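Clarbridge Bench Rules for Hand-Held Grippers, binder edition
Reviewed June 3, 2022

I bought this with my own money, $43 plus shipping, and I've been using it since April, so these are opinions from someone who has spilled coffee on it at least twice.

If you record demonstrations with hand-held grippers (the kind you squeeze yourself, so a robot can learn from it later), you've probably got house rules already. Ours lived on a whiteboard, and half of them contradicted each other. One said "reset the table every take" and right under it somebody had written "don't over-reset!!" So when I saw that Clarbridge was selling an actual binder of bench rules, I jumped on it.

What you get

A three-ring binder, 115 pages, split into 7 sections: the table, the backdrop, the props, the grippers, the person holding them, naming and storage, and what to do when a take goes wrong. There's also a wipe-clean card for the wall, and that card is the best thing in the package. I'd pay for the card alone.

The paper is nice and thick. The rings are not so nice. Mine started gapping after a couple of weeks and now page 60-something falls out whenever I turn past it, so I've moved everything into a Kasten binder we had on the shelf. Much better!

The good stuff

The gripper section is where I learned the most. Before each session you check that the square markers on the fingers are flat, clean and not covered by a thumb or a sleeve. You check the screws. You open and close all the way a few times and look at the soft pads for tears. I used to do maybe one of those, on a good day. The first week I followed the list I found a marker lifting at one corner on our left gripper, and I have no idea how long it had been like that.

I also love the rule about parking the second gripper. If one hand isn't doing anything in that part of the task, you still hold it in a natural spot and you don't let it wander. We used to have people waving the spare hand around like they were conducting an orchestra (me, it was me).

The people rules are short and sensible. Breaks are scheduled, you don't get to skip them, and anyone can call a stop without giving a reason. My wrists thank whoever wrote that.

The annoying stuff

Naming and storage is a slog. They want a session code, a table code, a task code and an operator code on everything, and the worked cases all assume you use the Clandberg logging sheet, which is sold separately. Of course it is. We run a plain spreadsheet and I had to translate every single line.

Then there's the minimum count. The binder says not to call a task finished before 600 clean takes. Okay, but where does that number come from? There's no explanation on the page and none in the back. Our group in Ploltau does a lot of small kitchen tasks, and I'd like a rule that lets me think about variety as well as volume.

And the index is bad. "Lighting" sends you to "Backdrop" and "Backdrop" sends you to a page about clips.

The props section, my favorite argument

This part has started more debates at our bench than anything else. Clarbridge wants ordinary household things on the table along with whatever you're picking up, and it wants them mixed: something tall, something flat, something soft, something shiny. A bottle, a coaster, a folded towel, a toaster with a slice of toast poking up. It also says to grab small glossy pieces upright and keep both fingers closed on them before you start moving, and I've stopped rushing that bit.

My one complaint is the line about plain backdrops. They want black cloth with nothing on it. I like a bit of color behind the table, the big foam letters cheer me up, and I'm not taking them down for a binder.

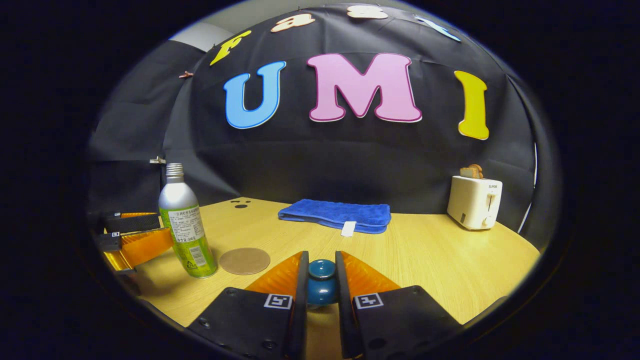 Would I buy it again?

Yep, grumbling the whole way. Four stars out of five. Get it if you've got new people starting or if your rules currently live on a whiteboard. If you already have a tidy checklist that everyone follows, ask around and borrow a copy first, read the gripper section and the wall card, and skip the naming chapter until you've got a long afternoon and a strong coffee. I'd also swap the rings on day one.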